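Über uns

Stesavport ist ein Wäsche- und Ordnungsdienst für Privathaushalte. Wir waschen, trocknen, falten und räumen ein, auf Wunsch auch in der Wohnung der Kundschaft. Gegründet haben den Betrieb Cristóbal Aravena und Fidel Henríquez, die sich aus der Wäscherei eines Hotels kannten. Angefangen haben sie zu zweit mit einem gebrauchten Kombi und einer gemieteten Mangel. Heute arbeiten 34 Personen bei uns, die meisten in Teilzeit.

Was wir machen

Der größte Teil unserer Arbeit ist das Falten. Waschen kann die Maschine, beim Falten bleibt in vielen Haushalten der Korb stehen. Wir betreuen rund 200 Haushalte regelmäßig, einige wöchentlich, andere alle vierzehn Tage. Dazu kommen Einzelaufträge vor und nach einem Umzug, nach einer Geburt oder wenn ein Kleiderschrank neu eingeteilt werden soll.

Wir bieten drei Leistungen an. Bresis ist der Abholdienst: Die Wäsche geht in unseren Beuteln in die Werkstatt und kommt gefaltet zurück. Jara ist der Hausbesuch, bei dem wir vor Ort falten und einräumen. Clorik heißt unser Kurs für alle, die es selbst machen wollen. Er dauert einen Abend und findet immer freitags statt.

Wie wir falten

Beim Hausbesuch brauchen wir keinen besonderen Tisch. Ein gemachtes Bett reicht meistens aus, wenn die Decke einigermaßen glatt gezogen ist. Wir beginnen mit den T-Shirts, weil davon in fast jedem Korb die meisten liegen. Das Shirt wird flach ausgelegt und mit der Hand von der Mitte nach außen gestrichen. Danach kommen die Ärmel und die Seiten nach innen, zuletzt wird der Saum hochgeschlagen. Wie breit das Paket am Ende wird, richtet sich nach dem Fach oder der Schublade — wir messen das beim ersten Besuch aus und notieren es.
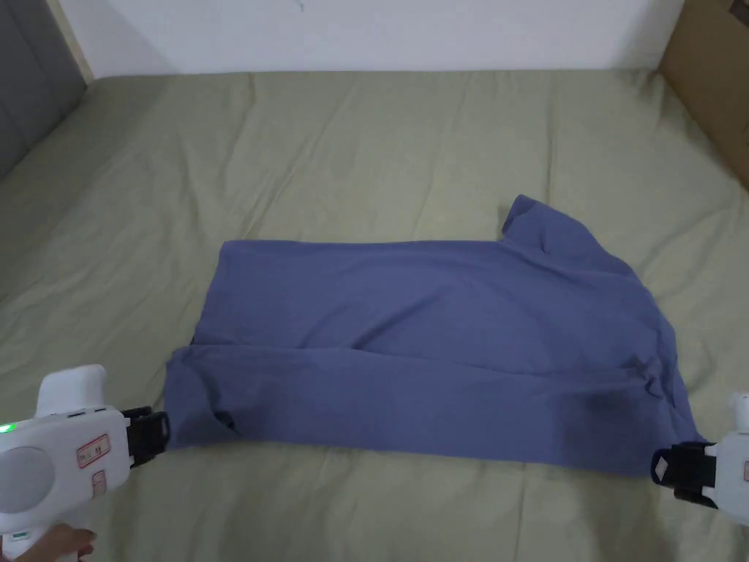

Halb gefaltetes T-Shirt auf einer grünen Bettdecke

Viele Kundinnen und Kunden haben eine eigene Art zu falten, und die übernehmen wir. Wer seine Shirts gerollt haben möchte, bekommt sie gerollt. Hemden hängen wir auf, Strickwaren legen wir immer. Flecken, die wir beim Falten bemerken, behandeln wir nicht ungefragt. Das Stück kommt auf einen eigenen Stapel mit einem Zettel.

Die Werkstatt

In der Werkstatt stehen die Waschmaschinen, zwei Trockner und die Falttische. Jeder Auftrag hat eine Nummer, die auf Beutel und Lieferschein steht, und wird getrennt gewaschen. Duftstoffe verwenden wir nur auf Wunsch. Fidel Henríquez leitet die Werkstatt und lernt neue Mitarbeitende an. Cristóbal Aravena plant die Touren und ist für die Hausbesuche zuständig.

Mitarbeiten

Wir stellen das ganze Jahr über ein, vor allem für die Vormittage. Vorkenntnisse sind nicht nötig, die Einarbeitung ist bezahlt. Wer Interesse hat, kommt am besten zu einem Probevormittag vorbei — bitte vorher kurz anrufen, Durchwahl 807.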